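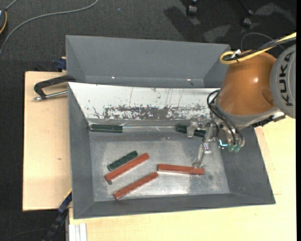

Does keeping two colors of bar in the same bin save a storeroom any time?

It might save a little at the shelf, but the only figure on offer comes from the company selling the bins, and it leaves out the time spent sorting the bars afterward.

The figure is 17 percent. Rudetti, which makes sloped metal bins for storerooms and packing areas, has been repeating it since September, when it put out a four-page leaflet called "One Bin, Both Colors." According to the leaflet, storerooms that stop separating their bars by color and put them in a shared open bin can expect to fill orders 17 percent faster. The leaflet has a stopwatch on the cover. It does not have a table of results.

Red and dark green bars lying together on a bare gray floor are easy enough to tell apart in decent light, and that is the heart of Rudetti's argument. Color does the work that a label or a divider used to do. You see what you want, you reach in, you take it. The walls flare outward so there is room for a hand, and a bar that slides down a slope ends up on the floor of the bin where it can be reached. So far, so reasonable. Plenty of people keep two colors of sock in one drawer and get dressed every morning.

The trouble starts with the number, and with what was being timed when it was produced.

Rudetti ran its test at Nutsugah, a distributor that supplies colored bars to sign shops, display builders and a few schools. The test lasted 13 weeks. During the first part, the Nutsugah storeroom carried on with its old setup, one color to a bin and the bins on opposite sides of an aisle. During the second part it used shared bins, placed one behind the other at the end of a packing table. Orders were timed from the moment the packing slip was picked up to the moment the last bar was set down on the table.

Anyone who has worked in a storeroom will notice that two things changed at once. The colors were mixed, and the bins were moved closer to the person doing the packing. Walking across an aisle takes time whether the bars at the other end are red, green or plaid. A fair test would have moved the single-color bins to the table as well and timed that too. Rudetti did not do this. Asked why, the company sent a second copy of the leaflet.

Tùng Vũ runs the storeroom at Nutsugah and was there for the whole test. He likes the bins and says so. He also says he would have liked them with one color in each.

"They're good bins. They're wide at the top, you can see right to the bottom, and you're not banging your knuckles," he said. "Mixing the colors was Rudetti's idea. We went along with it. I don't think it hurt anything, but I couldn't tell you it was what made the difference."

Vũ thinks most of the saving came from the shorter walk. He had been asking to move the bars closer to the packing table before the test was proposed, and he got his way when the new bins came in. The old bins would have fit in the same place.

Then there is refilling. Bars arrive at Nutsugah in single-color cartons, the way they arrive nearly everywhere. With separate bins, the carton is opened and emptied. With shared bins, whoever is refilling has to keep an eye on the balance, or the bin ends up with a pile of one color sitting on top of the other. Vũ's people solved this by keeping very few bars in each bin at a time, six as a rule, and topping up more often. It works, in the sense that everything can be seen and nothing is buried. It also means a good many more trips to the cartons, and none of those trips were timed. Rudetti's clock stopped when the last bar reached the table.

Returns were left out as well. A bar that comes back unused from a customer has to go somewhere, and in a shared bin there is less to get wrong, which would count in Rudetti's favor if anyone had written it down. The company seems to have missed a point that might have helped it.

Botond Medve is less patient with the whole business. He buys storeroom equipment for Tronus, a chain of display workshops, and was offered the bins at a list price of $479 apiece. He turned them down.

"I asked three questions. What did you time, who did the timing, and what happens to the bin after a year," Medve said. "I got a nice answer to the first one."

The timing was done by Rudetti's own staff, according to both Medve and Vũ. There is nothing improper about that, and the leaflet does say, in small type on the back, that results were "recorded in house." A reader who stops at the front cover would not know it.

Medve's third question, about wear, deserves more attention than it has had. The leaflet shows the bins as they leave the factory, clean and without a mark on them. Bins in use look different. The white panel along the back wall picks up scrapes and chips low down, in a wide band, and dark gray shows where the white has gone. The floor gets scuffed and cloudy. None of this stops a bin from holding bars. It does matter to a selling point built on seeing things clearly, and particularly to the claim on page three that the white rear panel "keeps every bar in plain view." A dark green bar lying along the back of the floor, up against the part of the panel that has turned dark gray, has lost some of the contrast it was promised.

Rudetti says replacement panels are available. It did not give a price, and it did not say how often a busy storeroom should expect to change one. Medve said he was told "as needed."

There is a cheaper competitor, too, though it comes with claims of its own. Bronow sells a plain gray bin with no panel and a loose divider that can be dropped in or left out. Its catalog says the divider "ends mix-ups." No test is cited for that one at all. Bronow at least leaves the choice to the buyer, who can try the bin both ways and see, and a buyer who finds the divider useless has lost very little.

It should be said that the stakes here are not enormous. Nobody's livelihood depends on whether red and green share a bin. But storeroom managers are asked to spend real money on the strength of leaflets like this one, and a percentage on a cover has a way of turning up in budget requests a few months later with all the small type gone. Medve says he has already seen the 17 percent in a slide deck from a dealer who dropped the word "up to" in front of "faster," although the words "up to" never appeared in Rudetti's own leaflet either. He could not work out who had added them or who had taken them off again.

One group the leaflet does not mention is people who have trouble telling red from green. Red-green color blindness is common, particularly among men, and dark green beside red is an awkward pair for many of those who have it. In a storeroom with one color to a bin, a label on the front takes care of the matter. In a shared bin there is nothing to go by except the bars themselves, unless they are also marked or cut to different lengths. Vũ said it had not come up at Nutsugah, where the same few people do all the packing. Medve said it would come up at Tronus within a day.

Rudetti, asked about this, replied that customers are free to use whatever colors they like.

For a storeroom thinking about a change, the cheap experiment is the obvious one. Move the bins you already own nearer to the table. Set them down on whatever surface you have (the pale boards under a bin will take scuffs before the bin does, so put something down first if you care about them). Time a few days of orders, include the refilling, and only then try mixing the colors. If mixing helps, you will see it in your own numbers and it will have cost you nothing. If it doesn't, you still have the shorter walk.

Nutsugah is keeping its bins, which were supplied free for the test. Vũ has been told he can buy more at a discount, and he has not placed an order. He has gone back to one color per bin for the larger sizes, where a bar that is out of place is a nuisance to lift out, and left the smaller ones mixed for now. Asked whether he would be timing the new arrangement, he said he had a storeroom to run.

Rudetti says a second leaflet is on the way, covering three colors.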